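Lab diary, Sunday, March 22, 2026

Came in after lunch, building heating off again, kept my coat on till three. Meant to do two hours and go home. Did not.

Where things stand. The relabelling idea works or it doesn't and I need to know before I write another word of the Steltwood draft. Short version for future me, who will forget: we take the failed episodes, don't throw them out, cut each one at the moment it goes wrong, keep the good front part and feed it back in with a new instruction that matches what the arm did manage. So a botched "put the ball in the basket" becomes a perfectly good "move over to the basket". Cheap data. Kushnir does the cutting on its own now, no more me with a stopwatch and a spreadsheet.

743 episodes in the pool after cleaning. Roughly a third of those are recovered front parts, which is more than I'd have guessed in February when I was binning the lot. Shame about February.

Trained 5 seeds overnight. Four finished, one died on a full disk (my fault, old checkpoints everywhere, cleared them, restarted it at 1:40 and it's still chugging). Of the four, three beat the baseline on placing and the fourth is a bit worse. Don't like the fourth. Same config, same split, I diffed it twice. Might just be seed noise, might be that the baseline was lucky to begin with. Need the baseline rerun on the same seeds or the comparision is worthless, and whoever reviews this will say so in the first paragraph.

What bugs me more is the instruction wording. When I relabel with one fixed phrase per cut the policy gets lazy, hovers at the basket and seems quite content there. It learned that getting to the basket is an ending. Of course it did, I told it so a couple hundred times. Mixed phrasing helps some. Putting a "then stop" token only on real completions helps more, but now I've changed two things at once and have to pull them apart. Ablation table grows another row. Fine.

Also tried weighting the recovered parts down to a half. No clear effect on placing, hovering went down. Want to try a quarter before I beleive it.

Lunch was a granola bar and the end of somebody's timbits. Coffee machine flashing descale. Ignored it.

Gillico's gripper pads: the new ones are grippier but thicker, so the old open width is wrong and I had to redo the limits. Forty minutes I didn't plan on. Wrote the new values on the whiteboard AND in the config this time. Driltora logger dropped its clock sync once around four, restarted it, the timestamps before that look ok but I flagged the block anyway. If the joint data and the camera disagree by even a few frames the cut lands in the wrong place and the whole method is junk, so no being clever about it.

Evening: real arm, basket setup, red cube and red cylinder and green ball along the back. Picked two reds on purpose. If the policy only listens to colour it'll muddle them, and I want that muddle in the numbers – not hidden by a friendly choice of objects.
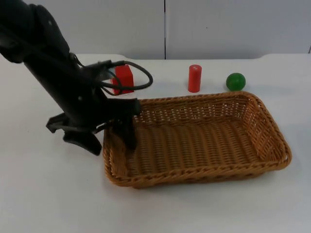 Annick Gosselin
PhD candidate, robot learning

Fingers open, one down inside the left end of the basket and one outside it. Basket empty. The straddle over the rim is the pose I keep arguing with myself about. Does the cutter call it "at the basket" or "gone wrong"? By my written rule it's at the basket, the tip is over the rim. By common sense an arm that closes there grabs a mouthful of wicker. Rule needs a line about both fingers being on the same side. Adding it tomorrow, then recutting the pool, then retraining. Ugh. There goes Tuesday.

Cable loop hangs out wide from the wrist too, right across the front of the cube. Want it clipped closer before the next block, the vision side has enough to deal with.

Planned 12 trials per instruction tonight, will hold that number for every seed so the table's clean. Scoring sheet printed, pen found.

To do:
– both-fingers rule in the cutter
– baseline on matching seeds
– quarter weight run
– split the phrasing change from the stop token
– email re: draft deadline, ask for the extra week
– descale the stupid machine

Bus at 9:52. Going.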